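ROB 140 – Care and Setup of Small Robot Cells
Handout 3: The hand-held gripper and its desk station
Instructor: Sibusiso Fourie
Tesard Technical College, Stinville campus
June 2022

Read this before the lab. Bring it with you, since the log sheet uses the same section names.

1. What belongs to the station

For this unit the station means the hand-held gripper, its wrist camera, the desk it is used on, the printed marker and the lights in the room. Students tend to leave out the last two. A recording made with a clean gripper under different lighting, or with the marker moved, is still a different recording as far as the software is concerned. When you write up a fault, list the state of all five.

The gripper is carried by the operator and has the same fingers and the same camera position as the one on the Kadura arm next door. Anything you change on the hand-held unit has to be changed on the arm as well. If you fit new finger pads on one and leave the old pads on the other, write that on the log sheet in the space marked "mismatch" and tell me the same day.

2. Before you pick it up

Wipe the camera lens with the dry cloth in the drawer. Do not use the bench cleaner on it. The lens is a wide one and sticks out a little, so it picks up fingerprints whenever somebody grabs the gripper by the front. Hold it by the handle and housing.

Check the cable at the strain relief. Most of the dead cameras we had in February were cable faults within a hand's width of the connector. Bend it gently with the live picture open. If the picture drops out, tag the cable and take another one.

Open and close the fingers ten times, slowly. They should move evenly and meet along the full face of the pads. A click near the closed position usually means grit in the slide. A soft spot halfway means the linkage screw has backed out. Tighten it with the short driver, by hand only.

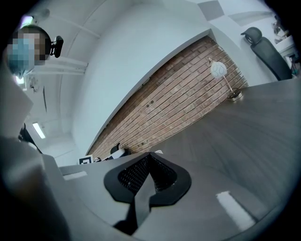 3. Finger pads

Pads are a wear part. We replace them at 4000 cycles or when the surface pattern no longer shows at the tip, whichever comes first. The cycle count is on the log sheet and depends on everybody filling it in.

To change a pad:

Unplug the gripper.
Back the finger screws out and lift the finger off. Keep the washers in the tray.
Peel the old pad from the narrow end.
Clean the seat with alcohol and wait 2 minutes.
Press the new pad in from the center outward. Do not stretch it.
Refit the finger and repeat the open and close check from section 2.

A pad that has been stretched will creep back over the next day or so and leave a gap at one end. You will see it as small parts rotating in the grip – people often blame the operator for this.

4. Marker and desk

The square marker gives the software a fixed reference. It must be flat, clean and fully in view at the start of every recording. Tilt is allowed as long as the marker does not move during the session. Replace any print that has curled or has a crease through the pattern, and print the new one at 100 percent scale. "Fit to page" shrinks it, and the distances come out wrong by the same proportion.

Glare is the other common trouble. Ceiling panels reflect off a smooth desk top and the reflection shifts as the camera moves. Turn the gripper through the working area with the live picture open and note where the bright patches fall. If one crosses the marker, move the marker and run the reference step again. Lock the exposure after this step. With exposure left on automatic, a bright patch coming into view darkens everything else and the marker can be lost.

5. Reference step

Start the Nakajima utility and choose "New station". Hold the gripper still with the marker in view until the bar fills, then move it slowly left, right, closer and farther away. The utility needs 70 good views. Blurred ones are thrown out without a message, so if the counter stops, slow down. Save under the station number and the date.

If the step fails twice in a row, go back to the lens and the cable before changing any settings.

6. Log sheet

Fill in at the end of the session: cycles, pad condition, cable tag, marker moved (yes/no), exposure value, operator initials. Leave no blanks. Sheets go in the gray folder – the lab portal copy is due before the next class.

Reading for next week: unit 4, pages on linkage wear. Skip the part on pneumatic fingers.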